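텔레비전 드라마 비평 입문
제7주 강의 자료: 연속극의 서사 구조와 시즌제

담당: Mareike Rathjen
배포일: 2025년 11월 12일

1. 이번 주의 범위

지난주까지 단막극과 에피소드형 드라마의 구성을 다루었다. 이번 주부터는 하나의 이야기가 여러 회, 여러 시즌에 걸쳐 이어지는 연속형 드라마를 검토한다. 수강생은 강의 전에 지정 작품 「펜사이드(Penside)」 제1시즌의 첫 3회를 시청하여야 한다. 시청각실 대출용 사본은 2부이며, 대출 기간은 하루로 제한한다.

2. 기본 용어

회차 서사: 한 회 안에서 제기되고 해결되는 사건의 흐름을 가리킨다. 수사물이나 의학물에서는 의뢰, 조사, 해결의 순서로 나타나는 경우가 많다.

시즌 서사: 한 시즌 전체를 관통하는 갈등을 말한다. 대체로 첫 회에서 단서가 제시되고 마지막 두 회에서 집중적으로 전개된다.

장기 서사: 시즌의 경계를 넘어 지속되는 인물의 변화나 비밀을 가리킨다. 제작 여건에 따라 중도에 수정되는 일이 잦으므로, 분석할 때에는 방영 당시의 순서를 기준으로 삼는다.

콜드 오픈: 제목 화면에 앞서 배치되는 도입 장면이다. 본편의 시간 순서와 일치하지 않을 수 있다.

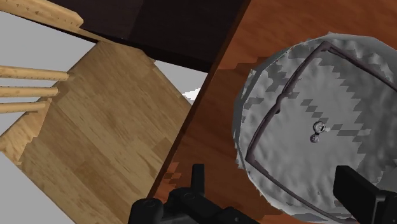
위의 네 용어는 기말 보고서에서 정의 없이 사용하여도 무방하다. 그 밖의 용어를 쓸 때에는 출처를 밝히고 첫 등장 위치에서 뜻을 설명한다.

3. 사례 검토: 「펜사이드」

「펜사이드」는 항구 도시의 보험 조사원 자매를 중심으로 한 범죄 드라마이다. 원안과 대표 집필은 Siriporn Limsakul이 맡았고, 제2시즌부터 Chanida Saengthong이 공동 집필자로 참여하였다. 제1시즌은 회차 서사의 비중이 높다. 매회 한 건의 보험 청구가 접수되며, 언니 쪽 인물이 현장을 방문하는 장면으로 본편이 시작된다. 부친의 실종이라는 장기 서사는 제3회 말미에 처음 언급된다.

제2시즌에서는 이 비율이 역전된다. 청구 사건은 배경으로 물러나고, 가상의 해운 회사 잘타인(Jaltine)을 둘러싼 시즌 서사가 전면에 놓인다. 강의에서는 두 시즌의 첫 회를 나란히 놓고 다음 사항을 비교한다.

가. 주인공이 처음 등장하는 시점과 그때 주어지는 정보의 양
나. 전 시즌 요약 화면이 새로운 시청자에게 전제하는 지식
다. 회차 말미의 미해결 요소가 다음 회에서 처리되는 방식

나 항과 관련하여, 요약 화면은 편집된 별도의 텍스트로 취급한다. 본편에서 짧게 지나간 대사가 요약에 포함되었다면 해당 회에서 그 대사가 다시 중요해진다는 신호로 읽을 수 있다. 반대로 요약에서 빠진 인물이 갑자기 등장하는 경우도 있으며, 제2시즌 제4회가 이에 해당한다. 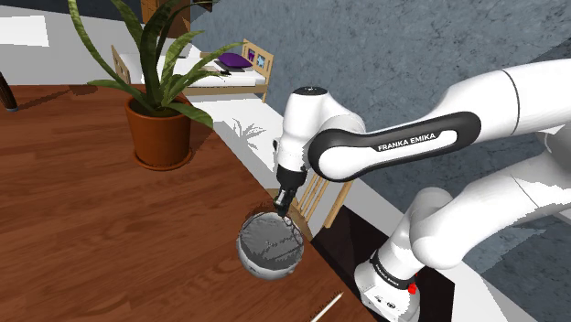 그림 2. 로봇 팔과 그릇(컴퓨터 렌더링)

4. 방영 방식과 서사의 관계

주 1회 방영을 전제로 집필된 작품은 회와 회 사이의 공백을 계산에 넣는다. 인물의 이름을 대사에서 반복하거나 직전의 사건을 다른 인물에게 보고하게 하는 장면이 그 예이다. 전편 동시 공개 작품에서는 이러한 장치가 줄어드는 경향이 있으나, 완전히 사라지지는 않는다. Jaruwan Paisan의 논문 「기다림의 편집」은 이 문제를 회차 말미 장면을 중심으로 다루고 있다. 제2장과 결론을 읽어 올 것. 제1장은 연구사 정리이므로 선택 사항으로 한다.

토론에서는 「펜사이드」와 「캄판(Khamphan)」의 최종회를 함께 다룬다. 후자는 동시 공개 작품이며 각 회의 길이가 일정하지 않다. 길이의 차이가 사건의 배분에 어떤 영향을 주는지 각자 의견을 준비한다.

5. 과제

단기 과제: 제1시즌의 한 회를 선택하여 장면 목록을 작성하고, 각 장면이 회차 서사, 시즌 서사, 장기 서사 가운데 어디에 속하는지 표시한다. 목록 뒤에 500자 이내의 소견을 첨부한다. 둘 이상의 층위에 걸치는 장면은 모두 표시하되, 주된 층위에 밑줄을 긋는다.

기말 보고서: 분량은 약 3,000자로 한다. 9월에 배포한 강의 계획서의 작품 목록에서 한 편을 고른다. 목록에 없는 작품을 다루고자 하는 경우에는 조교 Lovely Magbanua에게 사전 승인을 받아야 한다. 줄거리 요약은 한 단락을 넘지 않도록 하고, 인용한 장면에는 시즌, 회차, 시간을 함께 적는다.

6. 참고 사항

자막 판본에 따라 대사의 번역이 다를 수 있다. 보고서에서 대사를 인용할 때에는 사용한 판본을 각주에 명시한다. 다음 주에는 앙상블 드라마의 인물 배치를 다루며, 읽기 자료는 강의실에서 배부한다.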